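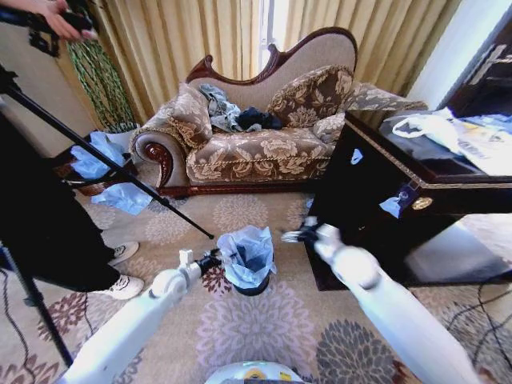 잘토프, 가정용 양팔 로봇 원격 시연 프로그램 ‘플로리츠’ 공개
실제 거실에서 사람이 직접 조종해 가르치는 집안일, 시연 기록 3000건 확보

2025년 11월 29일

가정용 로봇 소프트웨어 기업 잘토프(Zalthorpe)가 사람이 원격 조종으로 집안일을 시연하고 로봇이 이를 보고 익히도록 하는 프로그램 ‘플로리츠(Plolitz)’를 공개합니다. 지난 9월 시작한 첫 단계에서 시연 기록 3000건을 모았고, 그동안 문을 열어 주신 가정과 긴 시간 조종 장치를 잡아 준 조종자분들께 먼저 깊은 감사의 말씀을 드립니다.

플로리츠의 첫 과제는 거실 정리입니다. 휴지통에 비닐봉지를 새로 씌우는 일, 바닥에 내려놓은 봉지를 모으는 일, 소파에 벗어 둔 옷을 치우는 일처럼 누구나 하루에 한두 번은 하면서도 굳이 이름을 붙이지 않는 일들이 대부분입니다. 휴지통에 봉지를 씌우는 동작만 해도 그렇습니다. 얇은 비닐은 잡을 때마다 모양이 달라지고, 입구를 벌려 테두리 밖으로 접어 넘기려면 두 손이 서로 박자를 맞추어야 합니다. 사람에게는 몇 초면 끝나는 일이지만 말이나 수식으로 옮겨 적기가 무척 까다로워서, 잘토프는 사람이 로봇의 두 팔을 직접 움직여 보여 주는 쪽을 택했습니다.

시연은 연구실에 꾸민 모형 방을 벗어나 실제로 사람이 사는 집에서 이루어집니다. 무늬가 큰 카펫, 조각 장식이 들어간 소파, 광택이 도는 협탁, 커튼 틈으로 들어오는 햇빛까지 모두 그대로 둔 채 작업합니다. 조종자는 로봇의 머리 쪽 카메라 영상을 보면서 두 팔과 그리퍼를 움직이고, 현장에는 진행 요원이 함께 머물며 장비를 살피고 다음 시연을 준비합니다. 한 과제를 마치면 물건의 자리를 조금씩 바꾸어 다시 시작하는데, 같은 거실에서 이렇게 보내는 시간이 생각보다 길고, 그러다 보면 집주인께서 차를 내어 주시는 일도 많았다고 합니다.

플로리츠를 총괄하는 마를렌 고티에(Marlene Gauthier)는 “처음에는 잘된 시연만 남기려고 했는데, 조종자들이 봉지를 놓쳤다가 다시 집는 부분을 지우지 말자고 했습니다. 지금은 그 부분을 따로 표시해서 보관하고 있고, 저희 팀이 가장 자주 돌려 보는 기록이기도 합니다”라고 말했습니다.

조종자 교육을 맡은 라티 소파쿠아(Ratih Sopacua)는 “조종을 처음 해 보시는 분들은 대개 너무 빨리 움직이십니다. 첫날에는 물건을 잡지 않고 팔만 천천히 뻗었다 거두는 연습을 합니다. 조금 지루하실 텐데도 다들 웃으면서 해 주셔서 늘 고마운 마음입니다”라고 전했습니다.

이번 프로그램에는 원격 조종 장치를 만드는 코리브몽(Corivmont)이 협력사로 참여했습니다. 두 회사는 양손 조종 장치의 무게를 줄이고 손목 부분의 반응을 다듬는 작업을 함께해 왔으며, 조종자들이 매번 작업을 마친 뒤 남긴 의견을 개선에 반영했습니다. 코리브몽의 가에탕 보이척(Gaétan Boychuk)은 “오후가 되면 손목이 뻐근하다는 이야기가 의견서에 계속 올라왔습니다. 손잡이 각도를 바꾼 뒤로는 그 이야기가 눈에 띄게 줄었습니다”라고 설명했습니다.

참여 가정의 사생활 보호에도 정성을 들였습니다. 촬영 범위는 작업을 시작하기 전에 가족과 함께 정하고, 가족사진이나 우편물처럼 남기고 싶지 않은 물건은 미리 치우거나 가려 드립니다. 기록을 확인한 뒤 마음이 바뀌신 경우에는 해당 분량의 삭제를 요청하실 수 있습니다.

잘토프는 다음 단계에서 참여 가정을 101가구로 늘리고 주방과 현관 정리를 새 과제로 더할 계획입니다. 가구당 시연은 약 300건을 목표로 하며, 신규 조종자 모집도 함께 진행합니다. 로봇을 다루어 본 경험이 없어도 지원하실 수 있고, 교육은 3일 동안 이어집니다.

잘토프 소개
잘토프는 가정에서 쓰이는 양팔 로봇의 학습 소프트웨어를 개발하는 기업입니다. 사람의 시연을 수집하고 정리하는 도구와 이를 바탕으로 한 동작 학습 기술을 연구하고 있습니다.

언론 및 참여 문의
잘토프 홍보팀 시함 엘 셰르비니(Siham El Sherbiny)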